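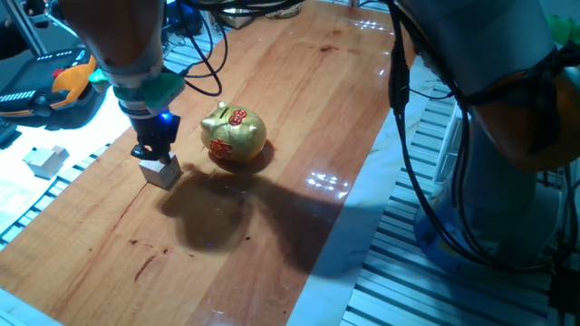
Gold piggy bank on the tabletop and a small wooden cube held just above it

Vellow self-coaching kit, long review

I've had the Vellow kit since May and I keep getting asked about it, so I'm putting everything in one place. Quick background if you're new here: I run a small operations team, I got promoted into it with zero training, and my company paid for three sessions with a real coach and then stopped paying. The sessions were great! But I can't cover a coach out of my own pocket, so I went looking for something I could do by myself, and Vellow (from Cidov, the same people who make the Ellell meeting planner) was the one that kept coming up.

It's $95. For that you get a box with 100 question cards, a spiral workbook, a sand timer that runs five minutes, and a code for the audio. There's a bigger version with a wall chart but I already have too much stuff on my wall.

The cards

These are what you're paying for, really. They come in four colors: people, priorities, conflict, and one they call "weather," which is for checking your own mood before you walk into something. You pull one card, flip the timer, and write until it runs out. I thought I'd hate the timer. I love the timer. Five minutes is short enough that I do it before my first meeting with coffee in my other hand, and I can't talk myself out of it.

The conflict cards are the best in the box. One asks what you'd say to the person if you knew they already agreed with you. I had that one the morning before a pretty tense talk about shift coverage, and it changed my whole opening line (I had planned to start with a list of complaints, yikes). Another one asks what you're getting out of the argument, and I had to go for a walk after that.

The priorities cards are weaker. A bunch of them are the same question in a different hat. What matters most this week, what would you do if you only had the morning, what can wait. Fine, but I got the idea after four or five, and now I put them back when I draw one, which I know is cheating.

Card stock is thick and has held up. The box lid has not. Mine split at one corner in the first month and it's taped.

The workbook

Mixed feelings. It's laid out as twelve weeks, and each week has one long session that's supposed to take 60 minutes. I have never finished one in 60 minutes. The values exercise in week two took me an entire evening and part of the next one, partly because the instructions send you back to a page you've already filled in and ask you to rank it again. If you're a slow writer like me, plan on splitting every long session in half.

When it works it's really good, though. Week five is on delegating, and it has you write down a task you keep holding on to, then who could do it, then what you'd have to put up with if they did it their way. That last column is where I got stuck, and it's also where I finally handed off the monthly supply order. It has stayed handed off!

Weeks nine and ten are all about "executive presence" and I skipped most of it. Lots of advice on standing still and lowering your voice. Maybe useful if you present to a board. I present to six people and a printer.

One more gripe: the paper. Gel pen bleeds right through. Use a ballpoint or a pencil.
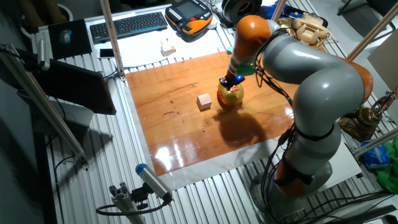 Yellow-green ball on the wood board

The audio

The code unlocks short recordings that go with each week. The voice is calm and a little flat, and the first few are basically the workbook page read out loud. Around the middle they get better, with practice conversations where one side goes quiet so you can answer. I do those in the car. I felt ridiculous for the first couple and then I got into it, and the one on giving feedback to somebody older than you is worth hearing twice.

You can't download the files, so if your commute has a dead spot like mine does, it stops in the middle and starts over from the beginning when you get signal back. Cidov support wrote me back within a day and said downloads are on their list. That was a while ago.

Compared to Kobzar

I borrowed the Kobzar leadership journal from a coworker before I bought this, so I can compare a little. Kobzar is only a journal, no cards and no audio, and it's more structured. You answer the same prompts every single day and then look back at the end of the month. If you like tracking things and seeing a pattern, you'd probably be happier with it, and it's a lot easier to carry. I got bored with it. Vellow surprises me, and I need that or I stop showing up.

Neither one replaces a person. My coach used to catch me dodging a question and just wait, and a card can't do that. I can write two paragraphs of total nonsense on a conflict card and it'll sit there and let me. What helped was trading with a friend who manages a team somewhere else. We each pull a card, write, and read it to each other over the phone at lunch, and she does not let me get away with much.

Who I'd hand it to

New managers, for sure. People between coaches. Somebody who already had a few sessions and wants to keep the habit going, that's the sweet spot and that's me. If you've been leading teams for years you'll have heard a lot of these questions, and if you hate writing by hand, please save your money.

I wouldn't buy it for a whole team either. My boss asked about getting a set for every supervisor, and I told her to get one box and pass the cards around, and let people buy their own notebook. The workbook is the part that gets used up and Cidov doesn't sell it by itself, so a second person has to buy the full kit again. That bugs me more than the price does.

Four stars from me. Fix the lid, sell the workbook separately, let me download the audio, and I'd go to five. I'm in week eleven now and I'll update this when I've done the last one, if I don't get stuck on the values page again (it comes back in week twelve, I peeked).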